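Workshop and Home Office Care: Keeping Dust Out of Household Equipment

Published by the Naller Residents' Service, Household Advice Section
Last reviewed 20 August 2022

Dust is a mixture of textile fibers, skin, soil carried in on shoes and, in homes with a workshop, fine particles from sanding and cutting. It settles on every surface, but it does the most harm where air is drawn through a machine. Residents are advised to treat dust control as a routine task and to set aside time for it at the start and end of the heating season.

Before You Begin

Unplug the equipment and wait until all fans have stopped. Laptops and cordless tools should have the battery taken out where the maker allows it. Check the warranty terms before removing any cover, as some makers do not permit it.

Choose a firm table at a comfortable height, near a window or under a good lamp. Carpeted floors are not suitable. Screws should go into a lidded jar or an egg carton, in the order in which they were removed.

Supplies

A soft paintbrush up to 2 inches wide is enough for most work. Keep it for this purpose only and store it in a paper envelope. A can of compressed air, a few lint-free cloths, cotton swabs and a vacuum cleaner with a brush attachment complete the kit. Household spray cleaners should not be used inside any electrical item.

Computers

Desktop computers generally need to be opened once or twice a year. In homes with pets, or where the machine stands on the floor, more frequent attention is reasonable. Lay the case on its side and touch a bare metal part of it before reaching in. Work from the top down, so that loosened dust does not fall on areas already cleaned.

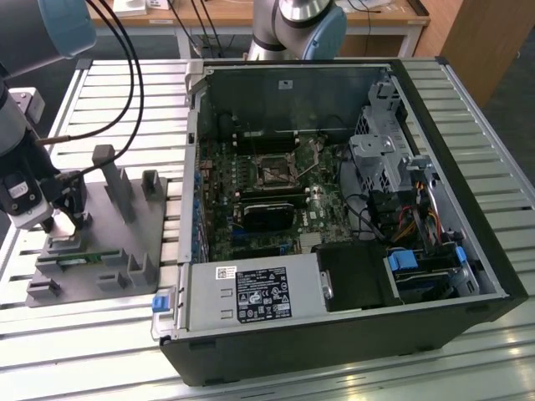 Hold each fan still with a finger while blowing air across it. A fan that spins freely under compressed air may be damaged. Keep the can upright and use short bursts from about a hand's width away. The vacuum nozzle may be held near the opening to catch what comes loose, but it should not touch the circuit boards.

Filters at the front or bottom of a case can usually be pulled out and rinsed in lukewarm water. Let them dry fully before they go back - overnight is best.

Refrigerators and Freezers

The coils at the back or underneath should be brushed every November, when demand on the appliance is low and it can be pulled out without hurry. Leave at least 2 inches between the coils and the wall unless the manual calls for more. Door seals may be wiped with warm water and a drop of dish soap, then dried with a cloth.

Bathroom and Kitchen Fans

Turn off the power at the breaker before taking down a fan cover. Most covers can be soaked in the sink for 14 minutes or so while the blades are wiped by hand. Greasy kitchen filters need hotter water and a second soak.

Power Tools

Sanders and saws should be brushed off after each use, with the plug pulled. Empty the dust bag before it is half full. Bags of fine sawdust should be closed and taken outdoors the same day, and must not be kept near a heater or stove.

Lending Service

The Naller tool room lends a small vacuum with a soft brush head for 5 days at a time. Réjean Lapointe keeps the booking list and can explain how the filter is changed. Items should be returned clean and with the cord wound loosely.

Questions about this page may be sent to Solange Chan, Household Advice Section. Printed copies are held at the Grorolska branch office and may be collected during opening hours.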